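Stiment - LÉEME

Versión de prueba, actualizada el 12 de noviembre de 2021
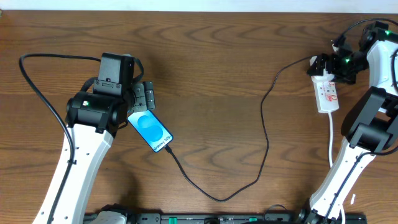
De qué va el juego

¡Hola! Soy Afaf Boutros y llevo una buena temporada haciendo Stiment, un juego de rol por turnos para móvil en el que diriges una caravana de mercaderes por el desierto de sal de Gisitz. Compras barato, vendes caro (o lo intentas), contratas guías de dudosa reputación y procuras llegar a Jultevport antes de que se te acabe el agua. Hay combates, sí, pero si te gusta más regatear que pelear se puede terminar la campaña casi sin desenvainar nada. Yo misma la he terminado así y me lo pasé en grande.

El mapa tiene 71 lugares visitables entre oasis, ruinas, puestos de aduana y pueblos. El más grande es Harb, la ciudad de los tejedores, donde empieza la partida y donde casi todo el mundo se arruina la primera vez por comprar demasiadas alfombras. Avisados quedáis.

Qué trae este paquete

En la carpeta "juego" está el instalable para Android. En "textos" tenéis todos los diálogos en ficheros sueltos, 3,655 líneas, para quien quiera traducirlos o cazar erratas. En "musica" están los temas de Horațiu Gavrilă, que ha grabado también los sonidos de los camellos (preguntadle cómo, la historia es buenísima). Y en "guardadas" he dejado 2 partidas ya empezadas: una en Harb con la caravana recién formada y otra a las puertas de Jultevport, con bastante dinero y muchísimos enemigos.

Instalación

Borrad la versión anterior si la teníais. Lo siento, ya sé que fastidia, pero el formato de las partidas ha cambiado y las viejas se cargan con el inventario vacío. Luego copiad el instalable al teléfono, abridlo desde el gestor de archivos y aceptad el permiso de orígenes desconocidos. El primer arranque tarda un poco porque descomprime el mapa. Si se queda en el logo más de un minuto, cerrad y volved a abrir - a la segunda suele entrar.

No hace falta conexión para jugar. Las partidas se guardan en el propio teléfono y no hay copia en ningún servidor, así que cuidado al desinstalar.

Controles

Un toque mueve la caravana, un toque largo abre la ficha del lugar y con dos dedos se aleja el mapa. En el mercado se arrastra la mercancía de un lado a otro de la balanza. Al regatear, deslizad hacia arriba para subir la oferta y hacia abajo para bajarla; si agitáis el teléfono, vuestro personaje se levanta y hace como que se va. Funciona más veces de lo que debería, todavía tengo que ajustarlo.

Novedades de esta versión

- Caravanas de hasta 105 animales. Antes el juego se ponía lentísimo mucho antes de llegar ahí, y he rehecho entero el cálculo de rutas.
- Tormentas de sal: tapan los caminos y obligan a acampar. Los guías buenos las ven venir con un turno de antelación.
- Los bandidos ya no atacan dentro de los oasis (¡por fin!).
- Nuevo oficio inicial, el de escribana. Empieza sin apenas dinero pero puede leer los contratos antes de firmarlos, y os aseguro que conviene leerlos.
- El precio del azafrán en Harb estaba mal y se podía comprar y vender en el mismo puesto ganando dinero sin fin. Corregido, con todo el dolor de mi corazón.
- Tema musical nuevo para las noches en el salar.

Fallos conocidos

La cámara del mapa se va al norte si giráis el teléfono durante una tormenta. Se arregla abriendo y cerrando el diario. El camello blanco puede aparecer duplicado en el establo; el segundo no come ni carga nada, dejadlo estar. En pantallas muy alargadas el botón de acampar queda medio tapado por el de inventario, y hay que darle justo en el borde izquierdo.

También hay una conversación con la aduanera de Jultevport que se repite si le regaláis dátiles dos veces seguidas. No bloquea nada, aunque os quedaréis sin dátiles.

Traducciones

El original está en español. Horațiu ha empezado la versión rumana y va por el final del primer capítulo. Si queréis llevaros otro idioma, duplicad la carpeta "textos", cambiad solo lo que va detrás del signo igual y no toquéis las palabras entre llaves, que son nombres de objetos y cantidades. Los refranes de los guías podéis cambiarlos por otros de vuestra tierra. Casi lo prefiero, traducidos al pie de la letra pierden toda la gracia.

Licencia y avisos de fallos

El código se puede usar y modificar citando de dónde sale. La música es de Horațiu y hay que pedirle permiso antes de meterla en otro proyecto. Para avisar de un fallo abrid una incidencia en el repositorio con el modelo de teléfono, el lugar del mapa donde estabais y, si podéis, la partida guardada. Con la partida lo encuentro mucho antes.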